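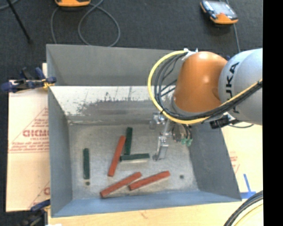 A KUKA arm over a metal bin with red and green blocks on the bottom.

Workshop tips: getting your bench ready for a bin picking kit

3/13/21

We get a lot of mail about the Wustex bin picking kit, mostly from small shops that already have an arm and want it to take parts out of a bin. The kit is a two-finger gripper, a mounting bracket, a cable set and the Jurness software. We have run it since January. These tips apply to most kits of this type.

Clamp the bin. A steel bin feels heavy enough to stay put until a finger catches the rim. Two bar clamps on one side will do for testing. Check them at the start of each shift, and keep the handles pointing away from the arm's path.

Tape the corners. Put colored tape on the table where the bin corners go. If the bin has to come off for cleaning, you can set it back in the same place and skip the full calibration. We lost most of an afternoon before we started doing this.

Dull the shine. Bare metal throws glare back at the camera, and the software can take a bright scratch for the edge of a part. Flat gray paint on the upper walls helps. The lower walls get rubbed by parts, so paint won't last there – move the lamp to the side instead, or hang a sheet of tracing paper in front of it.

Start with a few parts. Six long blocks in two colors is plenty for the first day. Lay some flat and apart, and let a couple touch. Add more when the arm clears the bin 5 times in a row without stopping.

Watch the walls. Long parts that end up against a slope are the hard ones. In Jurness there is a setting called wall margin. It comes set to 4 mm, and we raised ours to get fewer scrapes. The cost is that a part tight in the corner may be left for you to pull out by hand.

Leave slack in the cables. Send the wrist to its farthest reach in every direction at slow speed and look at the loop each time. It should never go tight or drag on the rim. Hook-and-loop straps are better than zip ties here, as you will be changing the loop more than once.

Keep the pendant close. Give it a fixed spot you can reach without leaning over the bin, and run its cable behind the work.

Is the kit worth buying? The gripper is solid and the bracket went on without drilling. The manual is poor, 84 pages with the wiring chart near the back. We paid 900 dollars for ours, arm not included. The Follel kit costs less, but its fingers are short and we would not use it in a deep bin.

Spare finger pads come from Liao and take roughly two weeks to arrive. Order a set with the kit. Wipe the pads with a dry cloth – solvent makes them go hard.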